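Small parts and tools on the kitchen table - plate, tray or mat?
Eltuter Home Forum > Small Repairs > General

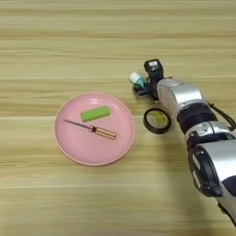
Pink plate, screwdriver, green block, tape.

benchless_61
Posts: 800
I don't have a workshop. I have a kitchen table, and whatever I'm fixing has to be gone by dinner. For a while now I've been using a plate to keep the tools together. Right now I'm tightening up the hinges on a cabinet door and redoing the cord wrap on a desk lamp, and the plate holds the screwdriver and the green block. The tape sits next to it.
It works okay but I'm wondering if I should get a real parts tray. The Trestavier one has a lip and dividers. Anybody own it? Table is light wood and I'd like to keep it from getting scratched.

Irno
Posts: 3594
I own it. The dividers come loose if you carry it with one hand. Other than that it's a tray. I wouldn't buy it again for one screwdriver and a roll of tape.

pantry_door
Posts: 61
Is that a plate you eat off of? I would not put a screwdriver on a food plate. There's oil and metal dust on those things and who knows what on the tip.

benchless_61
It was part of a set. It's the only one left and it doesn't go back in the cupboard. It stays in the tool drawer.

pantry_door
Fine, but mark it. We had a bowl like that and it ended up with chips in it when my in-laws visited. Nail polish on the bottom, big X.

sandlot
Posts: 1000
What's the green thing, a sponge? If it's a damp sponge I'd keep it off the same plate as the screwdriver. The shaft will spot.

benchless_61
It's sponge or foam, not sure which. I use it dry, to wipe off pencil marks and dust. Sometimes I stick small screws in it in the order they came out, which for hinges is handy.

sandlot
OK, then no problem. I do the screw thing with a piece of cardboard and write next to each one. Foam lets go of the short ones.

Irno
Cardboard for me too. Foam is fine up to a point, but anything shorter than the foam's skin is thick will fall out when you pick it up.

quarterturn
Posts: 800
I'll disagree with the plate. A raised rim is good for keeping screws from rolling off, but the flat part is slick and a round handle rolls on it. You bump the table and the screwdriver swings around. A silicone baking mat does the same job, protects more of the table, and rolls up when you're done. Mine is a Sequeira, cut in half.

benchless_61
Never had it roll off the plate. The rim stops it.

quarterturn
Sure, it stops at the rim. My complaint is having stuff swing around in there with loose screws. If you only have the one driver out I guess it doesn't matter much.

pantry_door
A mat has no edge though. First screw you drop on a mat bounces and goes under the stove. I'd take the plate over the mat and I don't even like the plate.

hallcloset
Posts: 61
Put a folded dish towel under the plate. That takes care of the scratching. The bottom ring on most plates is rough where there's no glaze, and it will leave marks on a soft wood table if you slide it. Check yours with a fingertip, if it's plastic you can skip the towel.
Also I would keep the tape on its side, but in a sandwich bag when you put it away. The edges of a roll pick up every crumb in a kitchen drawer and then it doesn't lie down right on a cord.

benchless_61
Good call on the bag. The last roll got hair all over the sides.
One more on the lamp - the wrap is only there to hold the cord in a neat bundle behind the desk, the insulation is fine. Electrical tape or cloth tape?

Irno
Cloth, or a hook and loop strap. Electrical tape gets gummy after a summer and you'll be cleaning it off with alcohol.

sandlot
Strap. Tape is a pain if you ever want to move the lamp.

quarterturn
Tape's been on mine for years with no trouble, but it's in a cool room. Stretch it a little, and don't stretch the last inch or it pulls itself back up.

benchless_61
I'll get a strap for the lamp and use the tape for something else. Keeping the plate, adding the towel. Skipping the tray for now.

pantry_door
And the X on the bottom.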